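**Gitix** is a simulation package for two-armed robots with parallel grippers. It is sold by Sivent as a yearly license and is used to test tabletop handling tasks in virtual rooms before any hardware is bought. The package grew out of Dolan, an earlier tool from the same company that supported a single arm.

## Rooms and views

The base license includes 39 furnished rooms. Tables, small objects and wall fittings can be swapped between runs, and wall and floor finishes are set separately. Each run can be rendered from the robot's body or from close behind a gripper, and shadows are computed in every view.
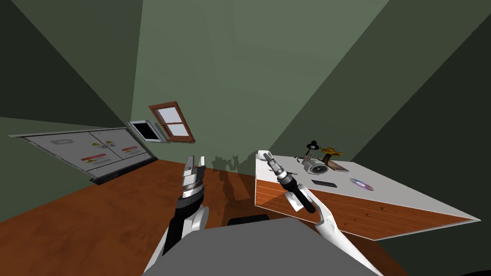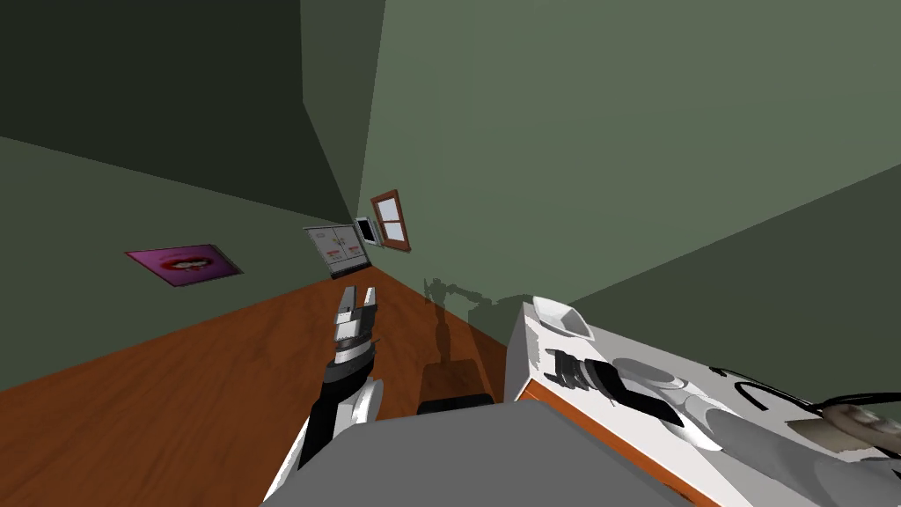
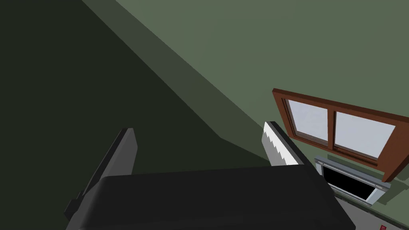
*Renders from one room with green walls. The first two show both arms and a table; the third is a close view of an open gripper.*

## Licensing

Sivent offers 3 license levels. The lowest allows 300 saved runs per project and the middle one 1000. The highest has no limit and adds Indport, a converter that brings in room layouts from common drawing programs. Indport is also sold separately — mainly to users who still keep projects in Dolan.

## Reception

Reviewers in the trade press praised the short setup time and the choice of household objects. Complaints centered on the room editor, which has no undo for lighting changes, and on slow loading of large projects. An update released in February shortened loading times but left the editor as it was. Projects made in Dolan open in Gitix with the second arm parked.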